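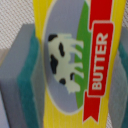 Week 5: Learning to grasp from wrist views
Notes by Itziar Moya, May 7, 2019

Last week we ended with a policy that took one overhead view and a lot of optimism. Today we move the camera to the wrist and find a new set of problems.

1. What changes
The wrist view moves with the hand. Good: errors in the base-to-camera transform mostly stop mattering near the object. Bad: near the object, the object is all you see. Once a box fills the view, its width is easy to estimate and its place on the table is anyone's guess. Keep a short history of views, or the policy forgets where it was going.

2. The Zerkwood set
1,637 grasp attempts on household items, 218 of them held out. Items stand close together, so the fingers need a gap that may not exist. Labels are success or failure, after a lift and a hold. A box that comes up with its neighbor counts as failure, however pleased the gripper looks.

3. Result to remember
With all items upright, the single-view baseline (Iyer) and the history model (Jikurus) are hard to tell apart. In tight rows the baseline picks the right object and then closes on two of them. Of its failures, 136 were of this kind. Most of the gain from history comes in the last few centimeters.

4. A warning about print
The baseline also learned to aim at the middle of the artwork - fine until the artwork is off center. Random crops helped a little. Depth helped more. Turning the packages on their sides during training helped most and cost one dull afternoon in April.

Reading: Zustovetti notes, section 12. Skip the proof, it is wrong on the second line and recovers by luck.

For Thursday: retrain the baseline with a history of up to 12 views and plot failures by gap width. Label your axes this time.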